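Tollaseo home tasks: progress report for September

Prepared for the Revholm programme office

Summary

The collection of household examples is on schedule in two of the three areas agreed in the plan. Living room tasks and small-object sorting are going well. Soft items such as clothing and blankets are behind, and we are asking for a change to the order of work so that they do not hold up the first training run. Spending is within the budget for the period and we do not need extra money.

What we set out to do

The target for this stage was 500 accepted examples recorded in ordinary homes, using hand-held grippers worked by a person. An example counts as accepted when the whole task can be followed from start to finish, the movement of both grippers has been recovered, and a reviewer has agreed that the written label matches what was done. Recordings that fail any of these are kept in a separate store and are left out of the totals.

We agreed with Revholm that the homes should be used as we find them. Operators may move an object to set up the start of a task but do not clear a room or change its lighting. The learning system will have to deal with crowded surfaces later on, and the earlier examples recorded on bare benches in our own workshop did not prepare it for that.

Living room tasks

Most of the month went on tasks that start or end at a low basket on the floor. The operator sits or kneels, takes one item at a time and either places it in the basket or lifts it out. Reaching down past a table edge is awkward with two grippers, and the first sessions were slow.

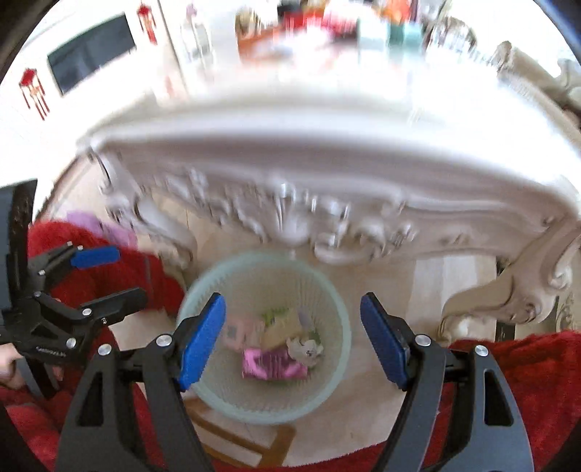 Operators now spend 20 minutes on unrecorded practice before each session. This has cut the number of dropped items, and it also means that the recordings from the start of a session are as steady as those from the end. We had been rejecting a good many of the early ones for hurried movement.

Small items that lie on top of one another are still the hardest part. The model trained on the August set tends to close on the top item too early and then pushes it down into the pile. We have asked operators to pause briefly above the item before closing, and to record failed grasps through to the second attempt where they can. Clollov, who do our labelling, now mark these second attempts separately so that they can be weighted differently in training.

Table tasks

The second group covers moving packets and boxes on a table: bringing one forward, turning it, standing it up, or putting it next to another. Boxes have given us few problems. Thin plastic packaging is less reliable, as it bends between the finger pads and its position is difficult to judge on a shiny surface. Glossy tabletops also affect the tracking. Bright reflections are sometimes picked up as fixed points, and the recovered path then drifts.
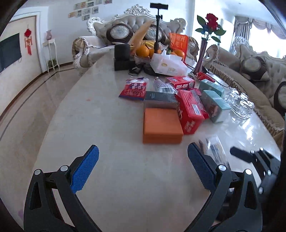
The Meijer tracking software was updated in the middle of the month with a setting that gives less weight to points on reflective surfaces. We ran the rejected recordings through it again and recovered enough of them to make the work worthwhile. The remaining failures are mostly ones where both grippers are held close to the table for a long time with little of the room in view. Operators have been told to begin each recording with a slow look across the room, and this has been added to the written instructions.

Labelling and review

Labels are written in plain sentences, one per action. Clollov returned every batch within the agreed time. Our reviewers disagreed with them most often over where one action stops and the next begins, particularly when the left gripper holds an object still for the right. A short note with agreed rules has been sent to both teams. We will go back over the August batches using the same rules before the training run.

Problems and requests

Soft items are behind because the replacement finger pads arrived late. The old pads had worn smooth and slipped on fabric. The new ones are fitted, but operators need time with them before we record.

We would like Revholm to agree to the following:

Move the soft item tasks to the next stage and bring forward drawer and cupboard tasks in their place.

Allow 2 more homes to be added to the list, with the same consent forms and the same payment to the household.

Next month

We will finish the table tasks, start on drawers and cupboards if the change is agreed, and carry out the first full training run on the combined set. Results on the held-back homes will be given in the next report, with separate figures for floor and table tasks.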